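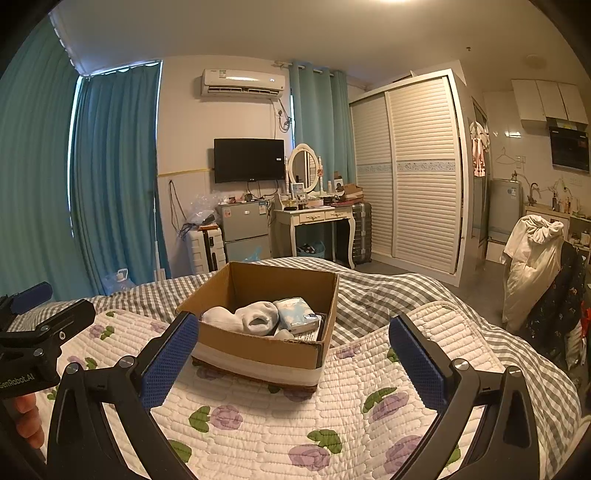
*Caja de cartón con calcetines enrollados y un paquete de pañuelos, entre los dos brazos de la pinza.*

# Rukier 2: por fin un visor de demostraciones que me apetece abrir

Llevo un mes revisando grabaciones de manipulación doméstica con Rukier y tenía ganas de escribir esto. Para quien no lo conozca: es un programa de escritorio que carga vídeo de muñeca, apertura de pinza y trayectoria, lo alinea todo en una sola línea de tiempo y te deja segmentar, etiquetar y exportar para entrenar. Lo desarrolla Lakow. Pagué mi licencia, y la versión que comento es la 2.

Vengo de una carpeta de scripts propios que crecía cada semana y de un visor web que se ahogaba en cuanto abría dos vistas a la vez. O sea, el listón no estaba altísimo. Aun así, la primera tarde con Rukier me quedé hasta las once y media de la noche trasteando, y eso con una herramienta de anotación no me había pasado nunca.

## La segmentación automática

Es lo mejor del programa, con diferencia. Combina la apertura de la pinza con la velocidad del extremo y propone cortes: aproximación, cierre, transporte, suelta. Pasé 1462 episodios de nuestro conjunto de ropa pequeña y objetos de casa, y tuve que corregir a mano 239. ¡Con mis scripts corregía casi la mitad!

Los fallos se concentran donde uno esperaría. Un calcetín enrollado cede, la pinza sigue cerrándose cuando ya hay contacto, y el corte sale unos fotogramas tarde. Hay un parámetro (`contact_slack`) que lo arregla bastante, pero está enterrado en el perfil avanzado y la documentación le dedica una línea. Subidlo si trabajáis con tela. Para objetos rígidos, dejadlo como viene.

## Percepción: el estampado ya no me da miedo

Las máscaras por objeto se generan con un clic y se propagan por el resto del episodio. Yo iba con el cuchillo entre los dientes, porque una colcha de flores moradas y hojas verdes con cuadros grises y blancos debajo es justo el tipo de fondo que destrozaba mi segmentador anterior. Rukier aguanta muy bien. Los calcetines claros los separa a la primera, y el borde superior de la caja lo sigue incluso cuando una pinza le pasa por delante.

Con el plástico brillante sufre más. El envoltorio de un paquete de pañuelos cambia de aspecto según le dé la luz, y la máscara a veces se come un trozo de lo que tiene al lado. Dos clics negativos y listo, aunque en un lote largo se nota. Tampoco le gusta mucho el contraluz de una cortina con una rendija de sol; ahí conviene bloquear la exposición en el preprocesado antes de propagar nada.

Oana Costache, que trabaja conmigo en la parte de planificación, me pidió una cosa rara: marcar la pared frontal de la caja como obstáculo y el interior como región objetivo, por separado. Se puede. Se dibuja el plano una vez, se ancla a la pose estimada y se exporta como geometría de colisión. Su planificador lo leyó sin tocar una coma y dejó de proponer entradas en diagonal contra el cartón. Nos pusimos bastante contentas.

## Exportación y rendimiento

El exportador escribe el formato propio y también el de Flavedov, que es el que usamos para entrenar. Respeta los nombres de los canales, conserva las marcas de tiempo originales y genera un informe con los episodios descartados y el motivo. Parece poca cosa hasta que te toca buscar por qué falta uno.

El lote completo tardó 48 minutos en mi equipo de sobremesa, con las máscaras ya calculadas. En el portátil ni lo intentéis con las máscaras activadas: el ventilador despega y la interfaz va a tirones.

## Lo que mejoraría

- El deshacer no cruza episodios. Si aplicas una etiqueta a un grupo y te equivocas, toca volver uno por uno.
- Sincronizar dos pinzas funciona, pero el desfase se ajusta con un deslizador diminuto. Quiero escribir el número.
- Los atajos de teclado chocan con la distribución española (la tecla de «siguiente corte» es el corchete, en serio).
- La traducción mezcla «agarre» y «prensión» en el mismo menú.

Lo del deslizador lo reporté un miércoles y me contestó Inna Moroz, de soporte, esa misma tarde, con un archivo de configuración donde sí se puede poner el valor exacto. No es lo mismo que tenerlo en pantalla, pero me sirve.

## ¿Lo recomiendo?

Sí, y con ganas, si anotáis demostraciones de pinza con regularidad y os importa la calidad de los cortes. Para treinta episodios sueltos probablemente os baste con Văduva, que es gratis y más ligero, aunque sin propagación de máscaras. Yo ya he borrado mi carpeta de scripts. Bueno, la he comprimido.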